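Booking a Shared Desk at the Mimorside Office

Staff may reserve a shared desk up to 12 working days ahead.

1. Sign in to Estrella and select "Desks."
2. Choose a date and a half-day or full-day slot.
3. Select Confirm. A notice will be sent to your work email.

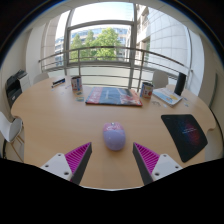
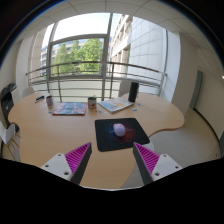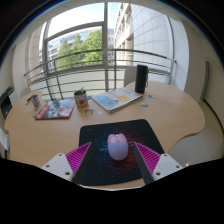 A computer mouse on a shared table.

Bookings not claimed within 2 hours are released. To cancel, open the booking and select Remove. Groups of more than 4 should reserve a meeting room. Questions may be sent to Noel Galang, Office Services.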